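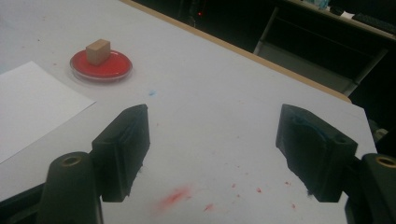

News > Press Releases > Standards and Practice

Drindmont Publishes Working Rules for Hand-Held Gripper Recording

TASLOW, December 29, 2025 - Drindmont has published a set of working rules for recording manipulation tasks with hand-held grippers. The rules cover table preparation, finger inspection, handling of soft and staining materials, and the labeling of recorded attempts. They apply at the company's Taslow and Sauerland sites from February.

The document has 6 sections and replaces the separate site instructions used until now. It was drafted after an internal review of 1,647 recordings, in which the most frequent fault was an incomplete record of the table's condition at the start of an attempt.

Under the new rules, residue on a finger pad or on the work surface must be logged before recording begins. Marks may stay in place if the task plan allows them. A red smear and a few specks on a white table, for example, are acceptable in a task where a small wooden block is set on red material in a petri dish - provided the log says so. Operators may not wipe the surface partway through a series unless a new series number is opened.

Finger pads are to be checked at the start of each series and replaced after up to 2,000 grasps. Worn pads are recorded by side, left or right. Loose sheets of paper may remain on the table but must not be moved between attempts in the same series.

Failed attempts are kept and labeled as failed. Section 5 lists 8 permitted failure labels, including slip, missed grasp and contact with the container. Free-text notes can be added but do not replace a label.

The rules were tested at both sites using the Plullgate task set. Wording on transparent containers was changed as a result, and the rim is now the reference point for placement.

The rules are available on request from the Drindmont press office in Taslow. Comments received before the end of February will be considered for the first revision.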